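Bakari Shirima
March 22, 2025

Okay, friends, I finally saw The Lantern Boat at the Dalgleish with my two nieces, and I have been smiling ever since, so settle in for a few posts.

It's the new family show from Dramance, the company that did the hedgehog musical back in February. A girl named Oona rows downriver looking for her grandfather, and the whole audience gets to be the river! (Blue scarves are handed out at the door. Yes, grown-ups too.)

My younger niece is 7 and usually wiggles through anything with an intermission, but she sat perfectly still for the heron puppet, which takes three people to work and gets the biggest laugh of the night.

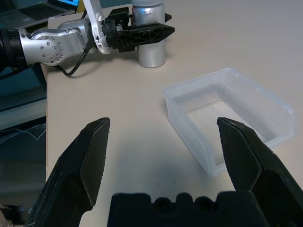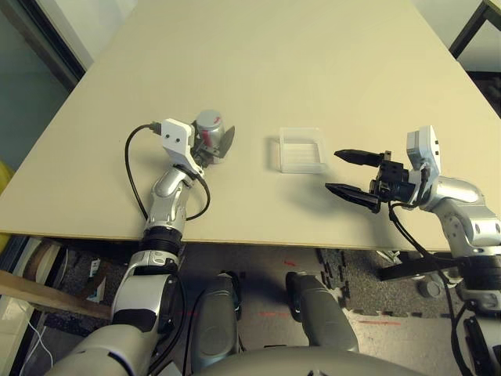
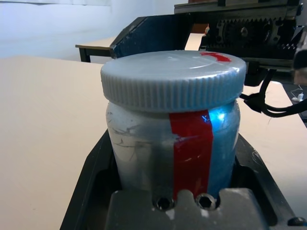
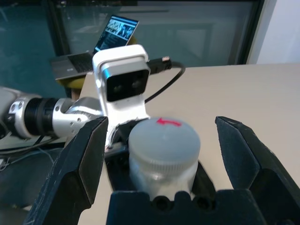

A few of you have asked: is it too scary for a preschooler?
The storm at the start of act two is loud and quite dark, but it lasts only a couple of minutes, and the ushers will happily let you wait it out in the lobby with a little one.

The songs are sweet, if a bit samey in the middle, and I could have used one less verse from the miller. The final number, though, with all those scarves going up at once, got me right in the throat.

The Dalgleish has 440 seats and the balcony ones are fine, but get the main floor if you can, so the kids are close to the boat. Running time is 50 minutes each half. Bring a snack!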